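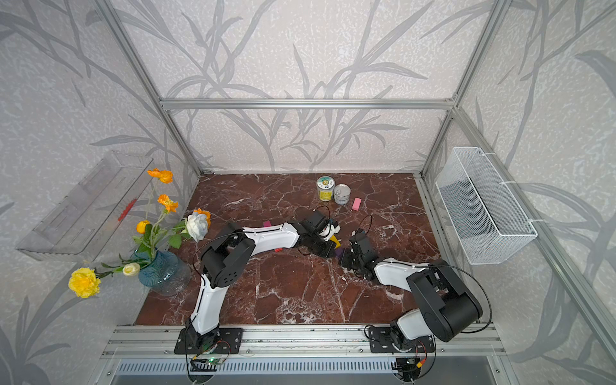
Give Each Arm Its Own Clock, and Then Take It Away

Most two-arm control software I have read treats the arms as one machine with twice the joints. One planner, one loop, one long list of numbers. At Pronby we built it that way for 24 months, and I now think it was a mistake.

When two grippers have to come close over a small block, the trouble is rarely the path. The trouble is timing. If the left arm's perception update arrives 31 milliseconds late, a joint planner stops both arms, including the one that had nothing to wait for. Operators see a stutter and blame the motors.

Aparecida Fontes rewrote our stack so each arm plans alone and asks for shared space only when it needs it. The request code fits in 6 files. It is dull to read, and I mean that as praise.

Critics say separate planners give worse paths. They do, slightly. I will take a longer path that I can debug on a Tuesday afternoon from one log.

Tool vendors should ship this as the default. Right now you have to dig for it.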